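Date: Saturday, August 21, 2021
From: Larysa Sirko
Subject: Re: [unetti-list] Hodier reissue, which pressing?

Valentyna Derkach wrote:
> I have the 1000-copy first pressing of the Hodier record and the
> new Tkachenko reissue on order. Is the reissue worth keeping if
> you already own the first one? Someone at the May meetup said
> side two runs at a different speed. Also, does anyone know if
> "Nasevau" is the full version or the edit?
>
> Valentyna

Valentyna,

I have had both here for two weeks and played them one after the other a few times. My first pressing is number 578, in decent shape apart from some crackle at the start of side one.

The speed question first. Side two of the old pressing does run a little fast. It's easiest to hear on the slow song with just voice and organ, where her voice comes across thinner and the last held note sits a bit sharp. Tkachenko used the tape for the reissue and the pitch now matches the live recordings. If you grew up with the old one it will sound sleepy for the first few plays. I got used to it.

"Nasevau" is the full version. The fade is gone and you get the whole ending, with the second drummer coming in and the false stop. The edit is not on the record at all, so if you want that one you still need the single or the Unetti compilation.

The bass is louder throughout. I like it on side one and less so on side two, where it covers the left hand of the piano in places. The vocals are about where they were. 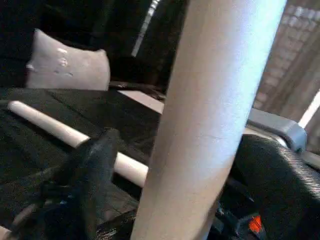
White dowel and the thicker pale rod

Packaging: the sleeve is a single pocket now, and the lyric sheet is printed on the inner sleeve in small type. Two lines in the third song are wrong, same as before. The credits finally list the horn players. My copy was flat, with one light scuff on side two that doesn't sound. I would check yours when it comes, as another list member had to send one back for a warp.

So I would keep both if you have the shelf space. If you only want one to play, take the reissue. The old one still has the better sleeve, and people are asking silly prices for it at the moment, so don't let it go cheap.

One question back to you. Does your first pressing have the number 2068 scratched in the run-out on side one? Mine does, but the 400 promo copies were supposed to be the only ones marked that way. I'd like to know if mine is a promo in a regular sleeve or if the old discography is wrong.

Larysa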